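Chores Strand: Progress Report to the Bitley Fund
2022-08-25
Prepared by Adanech Araya, project lead, Tratville workshop

Where we are

When you agreed to back this work, the question you put to us was a plain one: can a machine do the dull jobs in a house or a shop yet, and if it can't, how far off is it? I'm very pleased to say we now have a much better answer than we did in the spring, and parts of it have surprised all of us. The short version is that some of the chores are closer than I expected, folding is harder than I hoped, and the gap between the two is where most of our time has gone.

This report covers the chores strand only. The shelf-filling strand at Clerkumell has its own report, although I mention it below where the two overlap.

What we set out to do this period

We had three jobs on the list. The first was sorting mixed items into baskets. The second was wiping down a table. The third was taking a T-shirt from a heap and turning it into something you could put in a drawer. We ran each of them on the two-armed set-up, with the same starting rules every time, and a person stood by who was allowed to stop the arms but not to help.

Sorting is going well. We moved from blocks and plastic cups to the sort of things people leave lying about (socks, pegs, spoons, a hairbrush) and the arms coped with nearly all of them. The hairbrush was the worst, because it can be picked up at so many angles and most of them are bad. I'd be happy to show sorting to visitors now.

Wiping is done, as far as a flat table goes. Mamo, our control software, keeps a light and steady pressure on the cloth and no longer digs in at the end of each stroke, which was the complaint in my last report. Corners and table edges still need work, and we haven't tried anything sticky.

Folding

This is the part I most want to tell you about! We ran 44 full attempts at the T-shirt job in July. In 34 of them the arms got the shirt spread out well enough to begin folding, and 15 of those ended in a fold that I'd have accepted from a person in a hurry. That leaves plenty of failures, and I've gone through all of them, but at the start of the year we had no complete folds whatsoever, so I hope you'll forgive me for being excited.

Nearly all the difficulty comes before the folding. A shirt that has been dropped on a table has no fixed shape. The collar may be underneath, a sleeve may be inside out, and the edge that looks like a hem may be a crease that vanishes as soon as it is pulled. The arms have to lift a bit, look, decide what they've got hold of, and quite often let go and try somewhere else. People do all of this without thinking, and mostly by feel.

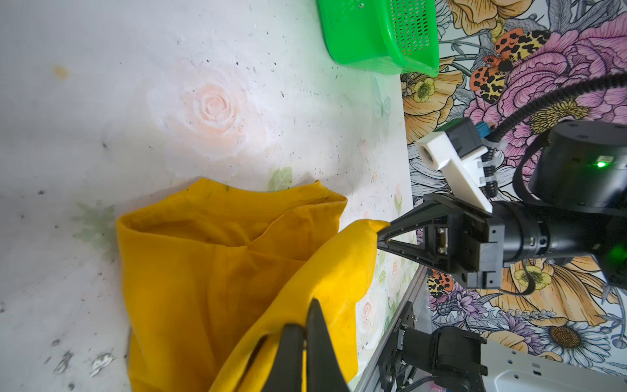

Two hands make an enormous difference. With one arm we could only drag the cloth about and hope. With both, one gripper can keep a part of the shirt still and the other can draw the rest away from it, and from there the shape starts to show itself. The timing between the arms is what we've spent longest on. If the second arm pulls too early the first loses its hold, and if it waits too long the cloth sags and covers the very bit we wanted to find.

Our failures fall into a few groups. The commonest is picking up two layers when we wanted one, so that the front and back of the shirt travel together and the fold comes out as a lump. Next is a grip that looks sound but holds only a few threads' worth of cloth, and slips when the arm speeds up. A handful of runs ended because the arms went round in circles, spreading and bunching the same sleeve until we stopped them. I find these last ones the most interesting, as the machine was doing each step sensibly and simply had no sense that it had been there before.

Speed is the other honest weak point. The best fold took 5 minutes. I can do one in a few seconds, and so can most ten-year-olds if you ask them nicely. We haven't tried to go faster yet, and I'd rather not until the two-layer problem is under control — speed would only hide it.

What this means for homes and shops

For a shop floor, I think tidying and sorting are worth a proper trial soon. The items are known, the tables are at a fixed height, and somebody is usually close by to clear a jam. The Clerkumell team have been generous with advice on this, and they've already borrowed our sorting routine for their returns bench.

For a home, we're further away. Every house is different, the light changes, and people quite reasonably don't want a pair of arms bolted beside the ironing. I don't think a machine will be putting away a family's washing in the near future. I do think a slow helper that does one or two jobs while you're out of the room is a fair thing to aim at, and this period has made me more hopeful about it.

Money and equipment

Spending is within the budget we agreed. We replaced one set of gripper fingers whose tips had worn smooth, and we'd like to try a softer tip before the next round of folding runs. The cost can be met from the spares line, so I'm not asking for anything extra. I would like your agreement to move the unused travel money over to staff time, as going through the failed runs takes far longer than doing them.

Next steps

We'll start with the two-layer problem, using a small rubbing movement of the fingers that should part the cloth before the grip closes. Early tries on a tea towel look good. After that come long sleeves, and then trousers, which I'm told are easier and don't quite believe.

I'd also like to begin timing the jobs end to end, from heap to basket, so that the next report can put sorting and folding side by side. You'd be very welcome at Tratville for one of those sessions, and if you bring a shirt of your own we'll give it a go.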